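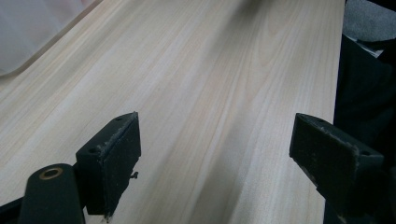
Do we think a robot will be folding your washing in two years?
We doubt it. Most of what we see at Pallora is a person doing a job by hand, many times over, so that a machine might one day manage a poor version of it. We find that work interesting enough to spend our evenings on, and we try not to oversell it.

About Pallora

Pallora is a shared workshop for people who build robots and bits of robots at their own expense. We rent a unit of 311 square metres behind the old Rey bakery, with benches, a lathe of uncertain temper and a carpet we inherited. There is a door code and a kettle. There is no incubator, no pitch night and no ecosystem.

The place was started by Quentin Boyer, who had spent long enough in factory automation to distrust the word "seamless". He wanted somewhere to take things apart without having to write a press release afterwards. Faustine Mallet joined the following April and now runs the bench bookings and the induction for new members. She is the person to write to if you want a straight answer, and Quentin is the person to write to if you want a long one.

What we work on

Members bring their own projects and most of them concern grasping. Picking things up sounds like the dull end of robotics until you try it. A rigid block on a flat table is fairly easy. A crisp packet is horrible. It slides, it crumples, it shines under the lamps, and the position it was in a moment ago tells you very little about where it will be next.

Our longest-running build is called Bala. It is a set of hand-held grippers that a person uses to pick up and move ordinary objects, with the aim of recording how the job is done so that an arm can be taught from it later. We have read a good many claims about how little of this recording you need. Our own count for one simple packing task stands at 1164 attempts, and we would not yet trust the result near anything breakable.

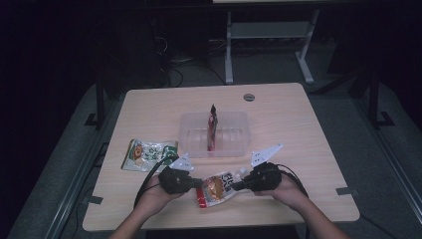

A gripper in each hand, with snack packets and a clear plastic tray on the table.

The second build, Militz, is a small arm meant to use what Bala produces. It has been rebuilt 7 times. Version four was the best looking and the least useful. We keep it on a shelf by the door, where visitors admire it.

How we go about it

We write down the failures. If a member tells the rest of us that something works, the usual reply is "how many times out of how many?", and people who can't answer tend to go back to the bench and find out. It can feel a bit unfriendly in the first week. Faustine warns new members about it at the induction.

We also don't publish clips that have been sped up. Anyone who has watched a home-built arm at its real pace will understand what that costs us in popularity.

Parts are made cheaply and replaced often. Finger plates get holes in places the original drawing never had, edges wear down, screws change length. We would sooner have a scruffy gripper that can be repaired after supper than a handsome one waiting on a supplier.

Who can join

Anybody over 18 who will sweep up after themselves. You don't need a degree or a finished idea. You do need to be able to hear that your idea has been tried, possibly by the person making your tea. Members pay monthly and may leave whenever they like. Storage is one crate each, and the crate has to shut.

We don't take on commercial development work, and we won't tell your board that its warehouse is ready for robots. We get asked this more than you might expect. If you'd like a second opinion before spending money on automation, Quentin will give you one for the price of lunch, and it will probably be "wait".

Visiting

Come and look round before you sign up. Visits are by arrangement with Faustine through the contact form, and we ask for 2 people at most at a time as the gangways between the benches are narrow. Use the side entrance, not the bakery shutter. Please don't touch anything with a cable coming out of it until you've asked.

Page last updated 4 November 2025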